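Oststead Community Garden
Progress report to the Rosales Fund, second half of the grant period
Prepared by Wiroj Srithong, garden coordinator

When we last wrote, the Oststead lot had a fence, a water meter and a great deal of optimism. We can now add soil. The delivery from Stendden came in May, three weeks after the date on the invoice, and was tipped in front of the only gate. Moving it took two weekends and used up most of the goodwill we had saved over the winter.

Beds and plots

We promised 50 raised beds. We have built 41. The remaining nine are held up by a drain that appears on no map the city has ever shown us and that the city now says we should have known about. An inspector came out, looked at it for some time, and agreed that it was a drain. We expect written permission to build next to it, though not over it, which means the last row will be narrower than drawn. The revised plan is attached to the budget sheet.

All the finished beds are assigned. The waiting list stands at 58 households, up sharply after the local paper ran a piece that described the plots as free. They are not free. The fee is small and we waive it when asked, but we did spend a good part of June explaining this on the phone.

Growing season

Beans did well. Squash did too well, and anyone who left a car window open near the garden in August probably took some home. Tomatoes suffered from blight on the north side and we lost most of two rows. Montri Paisan, who leads the growing classes, had warned us about planting them that close together, and he has been very decent about bringing it up only when the subject of tomatoes arises.

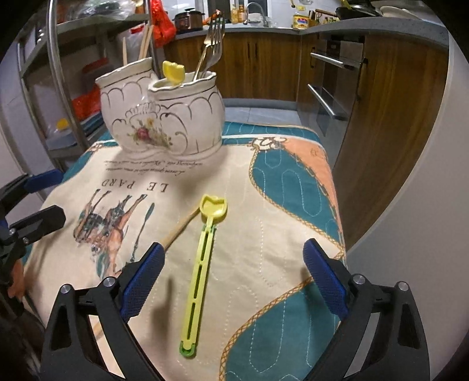 Classes ran every other week through the summer. Attendance was strong for composting, fair for seed saving and poor for the session on record keeping, which we had moved to the evening to make it easier to attend. We plan to fold record keeping into the composting class next year and not advertise the fact.

Water

The rain tanks from Pillero are in and connected. One leaked at the tap and was replaced without charge after four emails and a visit in person. The second and third have held up fine. Our water bill went down in July and back up in September, when somebody left a hose running over a long weekend. We have since bought a timer.

Money

We remain inside the budget overall. Lumber cost more than planned and the tool shed cost less, mainly on account of being smaller. There is $1,000 left in the line for paths, and we would like to move it to drainage, for reasons that will be clear from the paragraph on the drain. Please let us know if a form is needed for this. We assume a form is needed for this.

Next steps

Over the winter we will build the last nine beds, repair the gate (see soil delivery) and settle the plot rules on fences, compost and roosters. The rooster has been rehomed, but feelings still run high on the east side. Receipts will follow under separate cover once we have found the one for the gravel.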